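The Cup at the End of the Desk

Most pens are lost within arm's reach of where they were last used. Florville, the small stationery shop on Nirnitz Street, has sold desk organizers for years, and the staff still keep their own pens in a cup by the register.

A cup is hard to beat. It takes up little room, costs next to nothing and can be thrown out when the bottom gets inky. Paper ones work fine for a light load – around six pens before they start to tip.
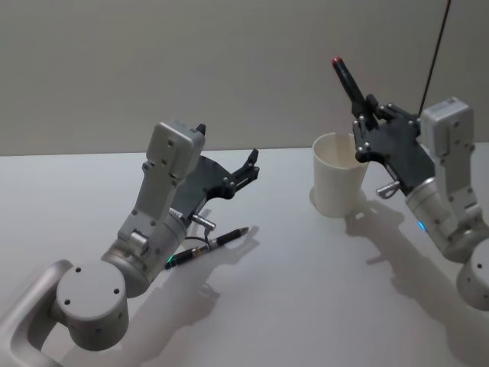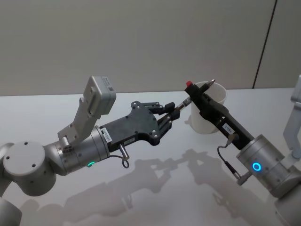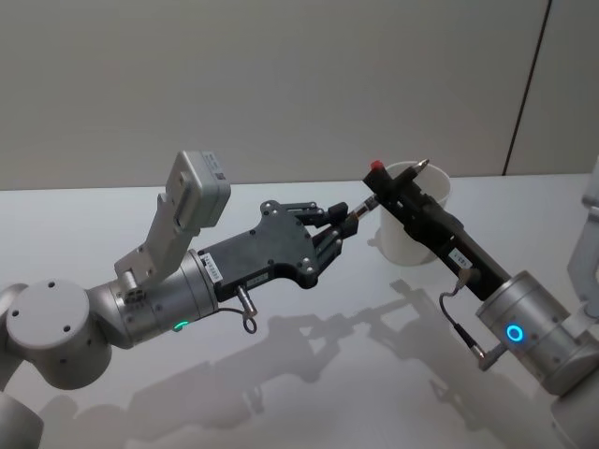 A cup on a white tabletop, and something to write with.

Placement matters more than the container. Dredier, which fits out home offices, sets the cup toward the back of the desk, clear of the elbow and the mouse. Caps go on first. Markers stored tip down tend to leak, and ballpoints left open will mark the inside of the cup and then your fingers.

Two pens and a marker are enough for most people. Spares can stay in a drawer. The shop clears out its own cup every November and tests each pen on the back of a receipt.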